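Search posts
Search
Latest Top Media

1/ Notes on cleaning white plastic, as I've spent the month sorting out a utility corner. Two surfaces: a pale flat worktop and the moulded front panel with the handle.

2/ Worktop first. It wipes down well with Jemis cream cleaner, diluted. Dust lifts at once. Grey streaks are a separate matter. They may be scratches, or material left on top by something dragged across. A fingernail tells you which.

3/ For anything narrow I use a thin wooden stick with the end wrapped in a scrap of cloth. Stistix sell them in packs of 93. Any skewer will do. Wood is softer than a metal pick and doesn't mark the plastic.
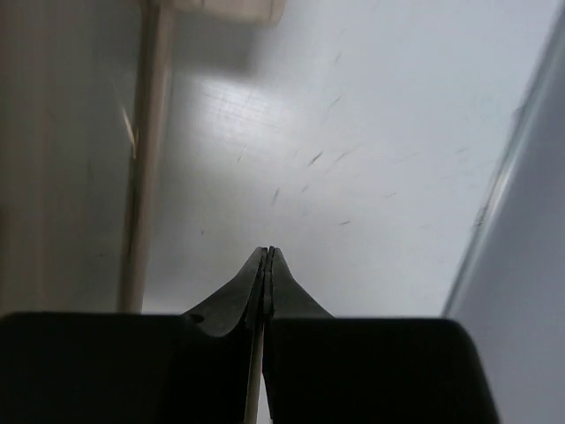
Thin wooden stick, pale surface, a few small dark marks showing.

4/ Glare is useful. Get your eye low and look along the surface towards the light. Fine crosshatched scratches show up at that angle and vanish from overhead. Cleaner won't shift those.

5/ Handles are slower. Grime collects in the recess and at the ends of the bar, where a cloth bunches up. Stick again, damp, short strokes. I allow 4 minutes per handle.
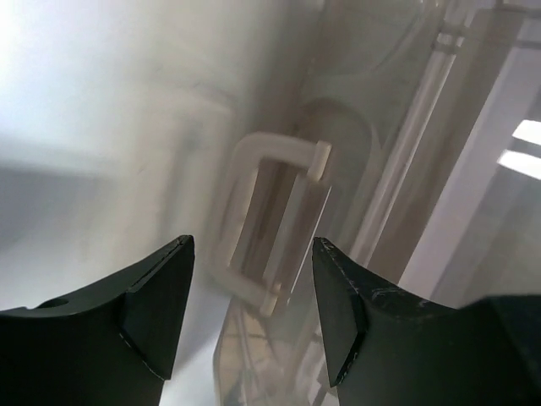
Can you use a melamine sponge on a glossy white handle?
It will clean it, but it is a mild abrasive and dulls the gloss. Try washing-up liquid and a Mokoro microfibre first.

6/ Rinse with plain water, 2 passes, then dry. Cleaner left in a recess goes chalky.

7/ Next post: door seals.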